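Course notes, unit 10: Learning manipulation from hand-held grippers
Notes prepared for the September intake by Aurélien Ferrand

Welcome back, everyone. Last time we ended on teleoperation and its costs, and a good many of you stayed behind to ask whether there was any cheaper way to collect demonstrations. There is, and we are going to spend this whole unit on it. Please have the Gautier reader with you, because I refer to its diagrams a couple of times and I have not copied them out again (my apologies to those who find the binding a nuisance, I do too).

1. Why take the robot out of the loop

When you teleoperate an arm, the data you get is in exactly the form the robot needs. Joint angles, gripper width, camera views, all of it lines up nicely. The trouble is that you need an arm for every person collecting, you need the arm to be in the room where the interesting things are, and your operator gets tired and clumsy long before lunch. Anyone who did the Raltton lab exercise will remember how long it took to pick up one marker pen!

The alternative is to give the person the robot's hand and leave the rest of the robot at home. The person holds a gripper by its handle, does the task with it, and we record what the gripper saw and where it went. Later we train a policy on those recordings and run it on an arm carrying the same kind of fingers. The person keeps their natural speed and their good sense about contact, and we still see the world from the tool's point of view.

2. What has to be recorded

For each hand we want the pose of the gripper over time (six numbers, position and orientation), the opening of the fingers, and the view from the tool. With two hands there is one more quantity, and students forget it every year: the pose of one gripper relative to the other. If the left hand steadies a box and the right hand lifts something out of it, a small error in where each hand sits in the room may do no harm at all, while the same error between the two hands will spoil the grasp.

A head view is a useful companion to the tool views. It keeps the whole work surface in sight when the wrist cameras are close to an object and can see little else. Whether the policy should be given that view at run time is a separate matter, and we come to it in section 5.

3. Markers and wide lenses

Pose can be estimated from the tool camera alone by tracking features in the surroundings. This works well in a cluttered room and less well in front of a big plain wall, where there is little to hold on to. A printed marker fixed to the gripper gives us a second source. We know its size and its pattern, so any camera that sees it clearly can work out where it is and which way it faces. A cube is kinder than a single flat tag, as the wrist turns a great deal during ordinary work and we would like at least one face to stay readable.

The eyeglasses task is a favorite of mine for explaining all this, so let us look at it from the head and then from one of the tools.

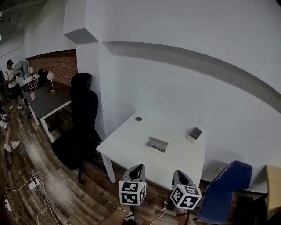
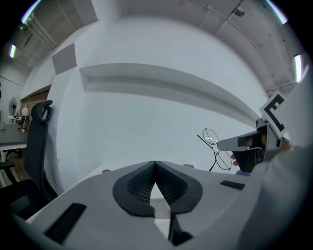 Now for the lens. A very wide lens bends straight lines, and newcomers often want to undistort everything before training. I would ask you to hold off. Flattening a very wide view stretches the outer part badly and usually means throwing some of it away, and the outer part is often where the other hand is. Calibrate the lens properly, use the calibration when you estimate poses, and let the network have the bent picture. It copes far better than you might expect.

4. Thin objects, and a word about eyeglasses

Eyeglasses are a lovely test object and a rather mean one. The wire is thin, so a few millimeters of error can mean closing on nothing. The lenses are see-through and throw back small highlights that move as the tool moves. The temple arms are hinged, so the shape is not fixed, and the best place to grip depends on how the pair happens to be lying. A depth sensor will often give you holes where the lenses should be, one more reason we stay with color images in this unit.

Our working set, which we call Cedell, has 1,328 demonstrations after cleaning. We dropped 135 of them from the training split and kept those for validation, split by session and never by single frame. Do please think about why. Neighboring frames are nearly the same picture, and if you scatter them across both sides you will get a beautiful validation score that tells you nothing.

5. From recordings to a policy

Express actions relative to the current gripper pose. An absolute position in the room means nothing to an arm bolted down somewhere else, while "a little forward and a few degrees down" carries over quite happily. For two hands, add the relative pose between them to the observation.

Watch the timing as well. Images arrive late, poses arrive late by a different amount, and the arm itself takes a moment to follow a command. Measure each delay on your own setup and shift the streams so they agree. I have seen groups spend two weeks changing the network when the entire fault was a delay they had never measured.

As for the head view, try training with it and without it. A person moves their head freely and a robot's camera is commonly mounted on a fixed stand, so the two distributions differ. In our own Judex runs the wrist-only policy was the steadier one at the moment of grasp, and the version with the head view was better at finding the object in the first place. I would not lean on that too heavily, as we tried it in very few rooms.

6. For next time

Read chapter 2 of the Gautier reader and write one page on the following: suppose the marker on the right gripper is hidden from every camera for a short stretch in the middle of a demonstration. Would you fill in the missing poses, mask that stretch, or discard the recording? Say what you would need to check before deciding. There are several sensible answers, and I am more interested in your checks than in your choice.

If your group has not yet booked calibration time, please write to me before you write to the lab, and include your lens model so I can send you the right target sheet.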